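Home Browse Topics Recent changes Help Log in

Search this reference Go Advanced search

Demonstration collection (robotics)

Demonstration collection is the gathering of recorded examples from which a learning system is trained to control a robot. Each example, usually called an episode or a demonstration, pairs what the robot sensed with what it was told to do at each moment. A system trained on such records tries to produce similar commands when it meets a similar situation.

Methods

The oldest method is kinesthetic teaching, in which a person holds the arm and moves it through the task by hand. In teleoperation the person works from a distance with a joystick, a handheld tracker or a second, smaller arm. Scripted collection uses a hand-written program in place of a person. It is cheap to run but tends to yield motions that look alike, and a system trained only on them may handle small surprises badly.

Episodes are normally stored with a short written instruction, such as "put the banana in the bowl," and a mark for success or failure. Failed episodes are sometimes kept, either for training a separate success detector or for later study. Practice on this point differs between groups.

Simulated collection

Examples may also be gathered in simulation, where a scene can be reset at once and nothing wears out. The Pirnum project, described by Yufang Dong and Omid Khosravi, recorded 300 episodes for each task and changed the starting places of the objects between episodes. Its tasks fell into two groups: sorting household objects into open containers, and opening furniture.
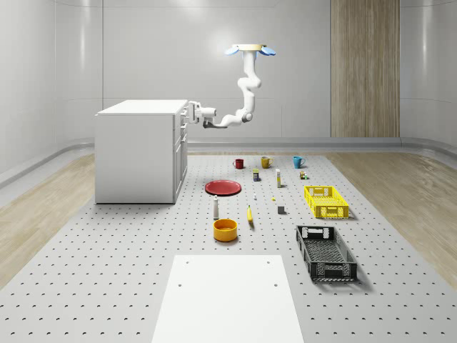
Drawers and cupboard doors are treated separately from loose objects because the hand must follow a path set by the furniture. A drawer allows motion along one line, while a hinged door forces the hand through an arc. Josiane Delaunay reported that door episodes in the Curketti set took almost 4 times as long to record as drawer episodes — mostly because operators let go of the door partway and had to start over.

Transfer to real machines

Simulated friction and lighting differ from the real thing, and a system trained only on simulated episodes often performs worse on hardware. Common remedies are varying the simulated conditions widely and adding a smaller number of real demonstrations.

See also: Imitation learning; Teleoperation; Episode (robotics)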